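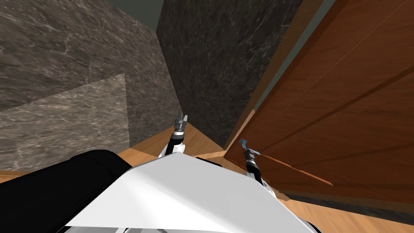
Floarea Avram: Check the episode order before you change anything else. If the library was scanned in production order and the channel showed the series in broadcast order, every title after the first mismatch will be attached to the wrong file. That matches what you describe.

The question this replies to

Crime series: episode titles off by one from season 4 onward, two-part pilot

I keep a home library of TV recordings, mostly police procedurals. One of them is Rernis, the harbor crime series set in Givville. Seasons 1 to 3 match the guide data. From season 4 on, each file carries the title and synopsis of the episode after it. The last file in the season has no title at all.

What I have tried so far:

Rescanned the season folder with the cache cleared
Renamed the files to the S04E01 pattern
Removed the season and added it again

None of this changed the result. The season opens with a feature-length episode, the one where Inspector Sasaki is moved to the river unit. I recorded it as a single file. The guide lists it as two episodes. Is that the cause, and if so, how do I number the file without cutting it in half?

Posted by Costel Pavlović

3 answers

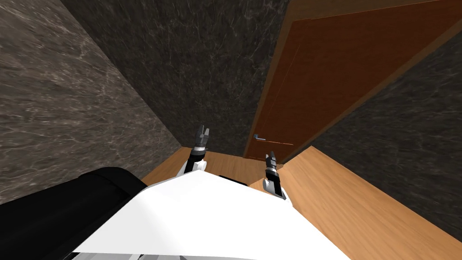
Floarea Avram (accepted answer)

Continuing from the comment at the top, now that you have added the detail about the opener. The order is probably fine for seasons 1 to 3, as broadcast and production order are the same there. In season 4 you have two things going on, and they need to be fixed in sequence.

First, the double episode. Name the file so that it covers both numbers:

Rernis - S04E01-E02.mkv

Most library programs read this as one file holding two episodes. The entry will show both titles, or the first title with a combined synopsis, depending on the program. The next file must then be S04E03. I suspect that when you renamed the files you gave the opener E01 and the following one E02, which puts every later file one position too low. The guide data would then look as if it were running behind or ahead, depending on which list you compare against.

Second, the order setting. Look for it under the series itself and not under the general library options. It is usually labeled "aired," "DVD," or "absolute." For off-air recordings use "aired." The DVD release of this series joins the two halves of the opener and counts them as one, so the DVD list is one entry shorter. If you have "aired" file numbers and the "DVD" setting, the shift will come back even with correct names.

Steps:

1. Set the series to aired order.
2. Rename the opener as above.
3. Renumber the remaining files, starting from E03. Work from the last file to the first so that you do not overwrite a name still in use.
4. Refresh metadata for the season with "replace existing" switched on. A plain scan keeps the old titles if the program believes it already has a match.

Step 4 is the one people skip. Clearing the cache removes artwork and thumbnails in most programs – it does not remove stored matches.

If a title is still wrong after this, open that one episode and compare the guest cast with the closing credits. The synopses for this series are short and several of them could belong to any episode. "A body is found on a barge" does not narrow it down much.

Roland Heywood

I had this with a different series and just turned off the online lookup and typed the titles in by hand. Took an evening. Works fine and it never changes on you afterward.

Comment by Costel Pavlović: I have 208 files in this series folder, so I would prefer not to.

Comment by Roland Heywood: Fair enough. You would only need to do the wrong ones though.

Brenda Pearce

The accepted answer is correct for the numbering. One addition on runtimes.

Some channels repeat the opener as two separate parts, usually in an afternoon slot, with a recap at the start of the second part. If your recorder picked up the repeat as well, you may have the long version and the two halves in the same folder. The program then finds three files for two episodes and either lists duplicates or pushes one file up to the next free number. Sort the folder by length. The long version should run close to double a normal episode.

Keep whichever version you prefer, but keep only one in the season folder. The other can go in an extras subfolder. The long version has the complete interrogation scene with the lock keeper. In the split version it is interrupted by the end titles and picked up again after the recap.

The Christmas special is a separate matter. It belongs in season 0 under the aired order. If it is sitting in the season 4 folder with a season 4 number, it will cause the same kind of shift at the end of the season.

Comment by Costel Pavlović: The special was in there too. I moved it to a Specials folder, renamed the opener and did the refresh with replace switched on. Season 4 now matches all the way through. Season 5 was already correct once the order was set to aired. Marking as solved, Nov 28, 2025.

Comment by Marjorie Fairclough: Does the E01-E02 naming keep the resume point? Mine goes back to the start of the file if I stop in the second half.

Comment by Floarea Avram: That depends on the player. Some store the position per episode and some per file. Please open a new question and include the program name and version.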